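Print this page | E-mail this page

Handout 3: Hand-held grippers – the Plulteo kit under review

The Plulteo is sold by Arent as a hand-held gripper for recording cloth handling in ordinary rooms. The list price is 2000, or 2726 with the Eichhorn carrying case. The operator wears white gloves and works on a plain sheet.
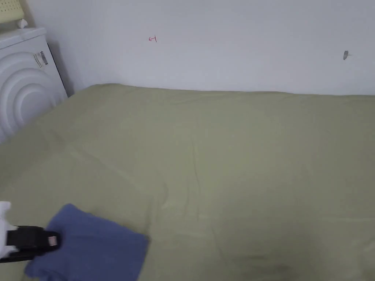

Fingers and view

The gripper has two curved black fingers with angular pads that face each other. Its own camera has a very wide lens, so straight walls come out bowed. 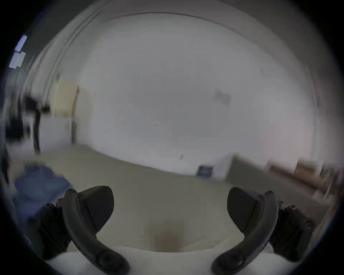
Frame rate is fixed at 60 per second. Fast turns of the wrist still blur, and the Jindov review marks the kit down for it. Compare both points before the January session.

Print | E-mail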